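Ticket 185 - Gristine Clinic, patient booking portal
Status: monitoring

Patients on the dialysis list got a "chair unavailable" message when confirming March sessions. Up to 12 affected.

2 pm - Utico restarted the Brudel sync service. No change.
2:40 pm - Found five chairs still flagged as out for servicing in Ambrosio. Flags cleared by hand.
3:15 pm - Two test bookings went through. Front desk to phone the affected patients and rebook. 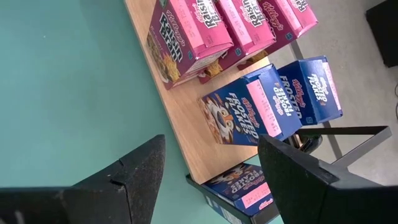
Raisin Bran boxes on the board, teal tabletop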